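Foam pads vs bare printed fingers on the handheld gripper - worth it?
Grippers and end effectors > Handheld

tunstead_ben
Posted 21:14
Right, quick one as I'm meant to be packing. Been swapping between two sets of fingers on the handheld. Set A is the Stekura ones, bare, no pads. Set B is our own print with a flat black pad stuck on the inside face. Same camera, same trigger, same jobs (pegs, spoons, a roll of tape, folding a tea towel).

Set B wins on spoons by miles. Set A slightly better on the towel, pads drag on the cloth. Did 167 goes with each over Febuary and I'm still not sure which to stick with.

View from the wrist camera with set B on, open, on the bench top:

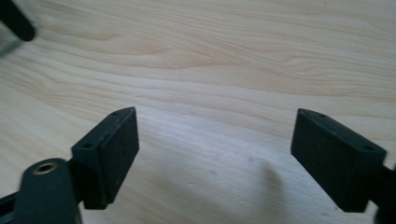 Set B, padded. Two screw holes on top of each finger, brass insert in the mount on the left.

Settings are the same as last time, exposure locked. Anyone run pads for longer than a few weeks? Do they peel?

riedl_a
Posted 21:32
They peel. Mine went at the bottom corners first. Round the corners off before you stick them down, helps a bit. What glue?

tunstead_ben
Posted 21:35
Just the sticky back it came with. Corners have a tiny bit of rounding, not much.

plattnerfan
Posted 21:50
Your exposure's too high. Lower half of the wood is nearly white, grain's gone. Forget pads, sort that first or you'll lose anything pale you try to pick up. Also black fingers with black pads, I can't tell how far the pad is squashed when it's holding something. I print mine in grey for that reason.

kerkham_lab
Posted 22:08
Disagree on the fingers. Black is fine, you want them to stand out from the table and they do. Grey on a pale bench would be horrible. Agree about the exposure though.

plattnerfan
Posted 22:11
Grey finger, black pad. Not grey everything.

kerkham_lab
Posted 22:13
Ok yes that would work. Still wouldn't reprint for it.

B. Eberhard
Posted 22:40
Two things.

1. 167 goes is plenty for spoons and nowhere near enough for the towel. Cloth is all over the place from one go to the next. We did 719 on a tea towel with the Plattner arm and the gap between pads and no pads was gone by the end. I'd not call set A better on that.

2. Are you comparing pads or comparing fingers? Stekura tips are blunter than your pointy ones. If you want to know about the pads, take the pads off set B and run that.

Balthasar

tunstead_ben
Posted 22:52
Point 2 is fair, hadn't thought of it. Will print a second pair and leave them bare. Takes 8 hours on our machine so tomorow at the earliest.

Exposure: I locked it for the dark mat and then moved to the wood bench. Will redo it.

riedl_a
Posted 23:05
Don't agree with Balthasar on the towel. 719 goes with an arm isn't the same as by hand. You feel the drag through the trigger and you slow down, the arm doesn't. I'd trust Ben's hands on this one. And in mine the drag was real, I went to a thinner pad and it mostly went away.

B. Eberhard
Posted 23:11
But then you're measuring Ben. If the data ends up on an arm, Ben's slowing down goes in with it.

riedl_a
Posted 23:14
Well yes, I want that in there.

kerkham_lab
Posted 23:20
Annelies what thickness did you end up on? And does the insert work loose on anyone else's mount? Mine's started turning with the screw.

riedl_a
Posted 23:26
Thinnest sheet they had, I'll measure it in the morning. Insert: pull it, clean the hole, put it back in hot and leave it alone till it's cold. If it still turns, reprint the mount with a tighter hole.

tunstead_ben
Posted 07:48
Bare pair printing now, 39 percent. Exposure redone, grain shows all the way down. Numbers when I have them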